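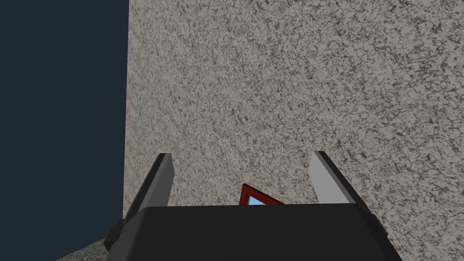

Two fingers and a speckled wall, from the Stavovico practice room.

1/1/19

Happy New Year to me, sitting here in sweatpants with cold coffee and a sink full of last night's dishes. I was going to write resolutions. I've been poking through the Stavovico simulation stuff instead, the one with the pretend room and the two-armed robot, and wondering when one of these things is going to come do my kitchen.

I've wanted one since I was a kid! And I did three years of closing shifts in the stockroom at Gustitz (800 bins, every one of them labeled wrong), so I feel like I've earned an opinion on which chores I'd hand over first. Dishes, then bins, then folding. I'd keep the cooking.

So, plates. A plate seems easy until you think about it. It's thin, it's slippery, and you have to grab it by an edge and set it down on something hard without a clunk. This robot has one standing up in its left gripper over a white table, and I got a little excited. I'd trust it with the chipped ones. 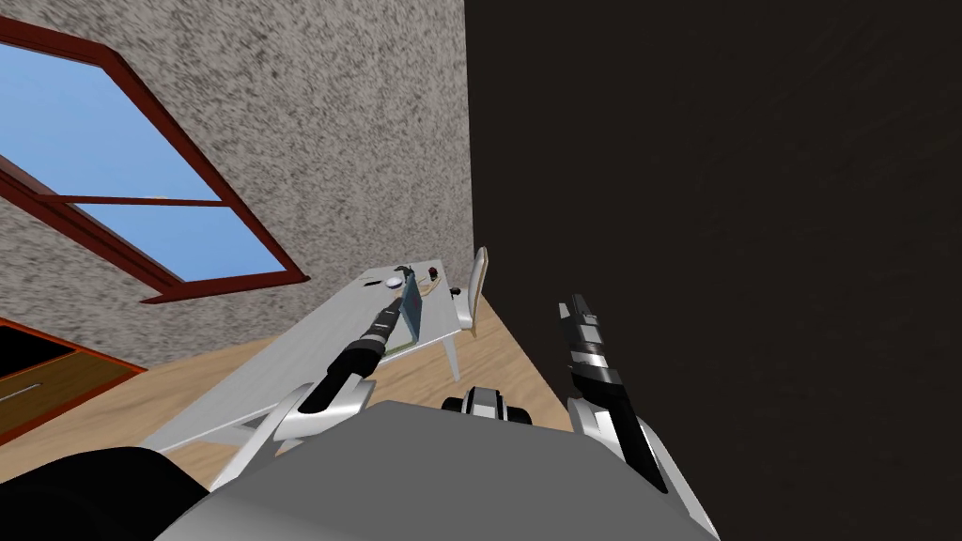

My sister says I'm being a sucker, and that holding a plate is the part a toddler can do. What she wants to know is whether it can scrape off the dried egg, find a spot in the rack and notice that the rack is already full. I didn't have a great comeback. She also said a dishwasher is a robot and I already own one, and that I should go load it - rude, but fair.

Still, I think she's too hard on it. Most of what I did at Gustitz was nudging a box over a few inches so the next one would fit, then doing it again until lunch. There's a bit of that in the Stavovico room too, with the left gripper up against a flat teal-blue box on the table and a green thing lying partly under it. My hands would do that without me. For a machine, I guess it has to work out where the box ends and the green thing begins, and how hard is too hard.

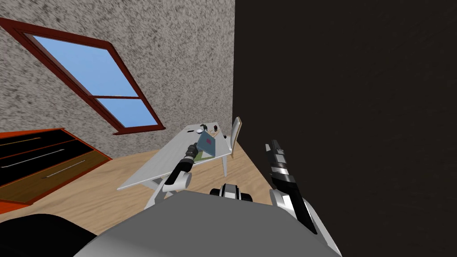

## Later, after dinner

Loaded the dishwasher. Took me 5 minutes, and I complained for longer than that.

Where I've landed tonight: shop-floor chores first, house chores a good while after. A stockroom has the same shelf in the same place every day. My kitchen on Bielecka has a cat, a wobbly drawer and whatever I dropped in December and never picked up. I'd still let one try. It could start on the towels.
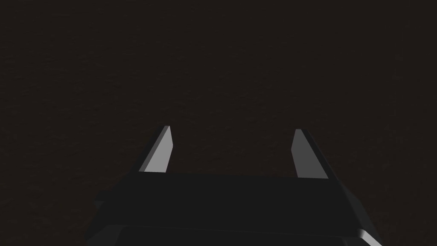 Hands open, nothing in them. Me after the holidays.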